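Good practice in robotics used to mean a fence and a big red button. Now it reaches right down to how you fold a towel, and I find that thrilling.

The Kekier code, revised in January, runs to 14 pages and covers recordings made with hand-held grippers. Rule one: start every take with the cloth flat and both jaws on it.

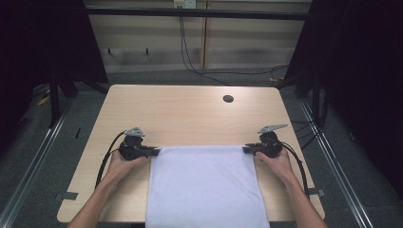

Rule two is my favourite, as it bans tidying up a clumsy take! If the cloth slips, you log the slip and keep the file. Dimier, which helped draft the text, wants at least 500 takes per task, failures included.
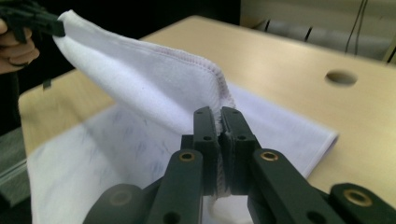
## Slow hands, steady cloth

Speed caused the longest argument (and I could have listened all day). The code asks for a pause of ten seconds between takes, and leaves the pace of the fold to the person doing it.

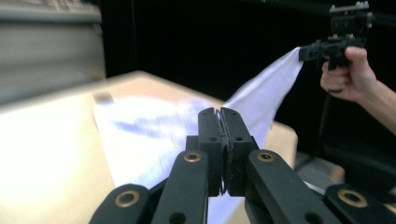
Benmoussa replied that pace should be written down too, or two labs will never be able to compare their results. A fair point, and it's on the list for the next draft.

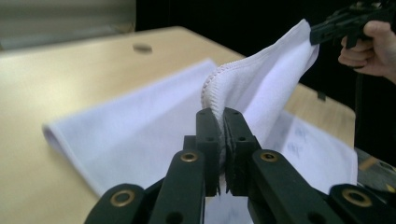 *Photographs: Rodudport*

Then there's wear. Jaw pads get checked every 10 takes, cables before each session, and any swapped part goes in the log with the date. I've already started a log for my own sewing machine.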